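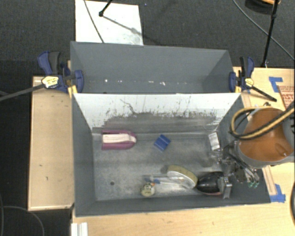

Remadow, 6 December 2024

Notes for session 11: can it tidy up yet?

Short answer – sort of, if the chore is small and you aren't in a hurry.

Picking things out of a bin is the chore I keep coming back to, as it's half of what a stockroom does and most of what I do in my kids' bedroom. Look at what's lying in the front bin. The little blue blocky thing is easy, it has edges and sits out on its own. The glossy black one is rounded and shiny, so the arm has to guess a bit about where the surface is. And then the clear plastic! A depth camera can look right through it, and the piece near the middle is partly under that curved olive-yellow item, so which one do you go for first?

Mogens Ketilsson asked last time why we don't just use suction for everything. Try it at home with a straw and a crinkly wrapper and you'll see (bring your results, please).

Speed is the other headache. In our practice log at Prallik we have over 3000 tries, and I'd still back my nine-year-old against the arm on a mixed bin. On boxes all the same size I wouldn't bet on her.

For next time: read Thenmozhi Fernandes's chapter on clutter, and pick one chore from your own house. Write down every grasp it needs – socks count as two.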